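5 min read

The second shift at the Gavadow office supply plant in Duvthorpe starts at 2, and for most of its history the people on it did the same job until ten at night. They packed. Whiteboards, erasers and magnets came down from the upper floor, and a row of packers put them in cartons.

There are fewer packers now. Four of the old crew have moved into a carpeted room that used to be the sales office, where they teach two-armed robots to handle the products they once handled themselves.

Mortimer Ostrowski packed for 11 years. He took the new job last November after his shoulder gave out for the second time.

"My wife asked what I do all day and I told her I move things on a table," he said. "She said that's what you did before. I said yes, but I sit down for it."

The work goes in short runs. An operator guides the arms through a task, such as picking up an item and bringing it to a board, then resets the table and does it again. A normal shift is 200 runs. Bad ones are marked and thrown out, and an operator who throws out too many gets a visit from Danylo Tkachuk, who manages the room.

Tkachuk came from Hordiienko, the contractor that set up the system. He expected to hire students. The plant manager asked him to try packers first, and he agreed to take two for a month.

"They knew the products," Tkachuk said. "A board with a thin edge, you lift it one way. A student will learn that in a week. Mortimer knew it already, and he told me my table was too high."

The table was lowered. Pay is the same hourly rate as packing plus a small premium, which the union at the plant is trying to have written into the contract. Under the present terms it can be withdrawn with 30 days' notice. 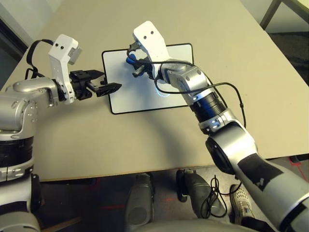

What happens when the runs are done is the question people bring up at lunch. Gavadow wants 600 hours of recorded work on each product family before it decides whether to put robots on the packing floor. The whiteboard family is past 100. The company has said no one will be laid off this year, and has made no promise for the year after.

Ostrowski's former line partner turned down a transfer. She stayed on the floor, where the pace has gone up with fewer people, and she has told him she would not train something to take her place. They still drive in together from Helley.

He sees her point. He also says the arms are slower than any packer he ever worked beside, and that a dropped marker can cost him a minute. Some of the operators have started asking for training in maintenance, so they will have a trade if the recording ends. Tkachuk has put in for three places on a course that meets on Saturday mornings. The company had not answered him by the time of my visit.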